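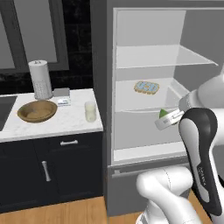

Projektbericht: Wie alt ist der Flügelaltar von Wender?

Im Gemeindeführer steht, der Altar sei spätgotisch und stamme aus der Werkstatt Olszewski. Lina Tannous und ich haben dafür keinen Beleg gefunden. Wir haben im Juni 139 Seiten Kirchenrechnungen durchgesehen, und der Name kommt auf keiner einzigen vor.

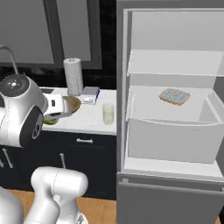

Auch die oft erzählte Restaurierung überzeugt uns wenig. Von 61 Posten betreffen 17 den Chorraum, meist geht es um Kerzen und Dachziegel - Gold oder Farbe wurde nie abgerechnet. Roxana Montoya hält die Predella für deutlich jünger. Ohne Holzprobe bleibt auch das eine Vermutung.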